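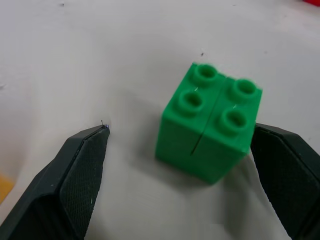

Cluvelは、ロボットの腕に細かい作業を教えるための会社です。社員は12人で、小さい会社ですが、毎年見学の日を作っています。はじめて来る方には、緑のブロックのような小さい物から見ていただきます。丸い突起がついたおもちゃのブロックは、子どもには簡単ですが、二本の指しかない機械には、どこをはさむかがとても大切な問題になります。

見学会について
最初の見学会は、21/04/2018に行いました。土曜日でしたので、家族で来た方が多くて、26人の方が参加しました。準備した椅子は10脚だけでしたから、多くの方に立って見ていただくことになり、申し訳なく思いました。今は、先に予約をお願いしております。

実演では、「Itari」と呼んでいる両腕の作業台を使います。 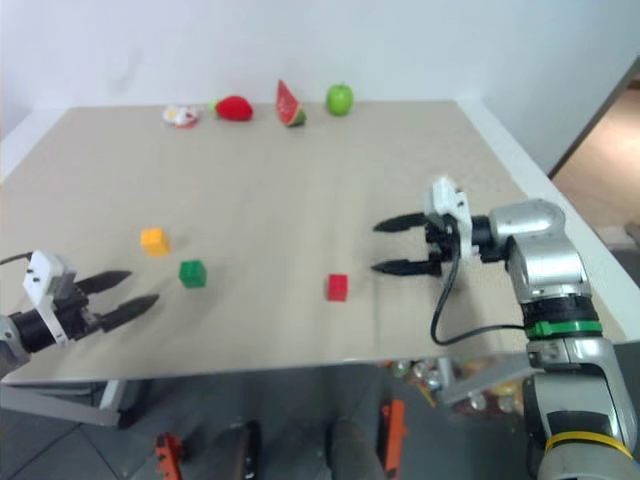
Itariの作業台と三色のブロック

台の奥に並んでいるいちごやすいか、りんごのおもちゃは、小さいお客様にとても人気があります。「りんごも取れますか」という質問をよくいただきます。形が丸い物は、四角い物と違う教え方が必要ですので、時間があるときに担当の者が説明いたします。

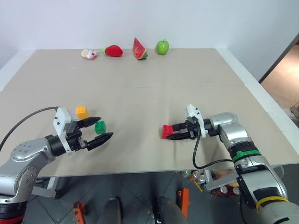
実演の後は、隣の部屋でお茶を飲みながら、質問の時間があります。専門の言葉はできるだけ使わないで、ゆっくり話すようにしています。腕を動かすソフトウェア「Drotel」の画面も、この時間にご覧いただけます。

次の見学会は9月に予定しています。場所はThibodeauビルの31号室です。靴はそのままで大丈夫です。ご予約は、お問い合わせのページからお願いいたします。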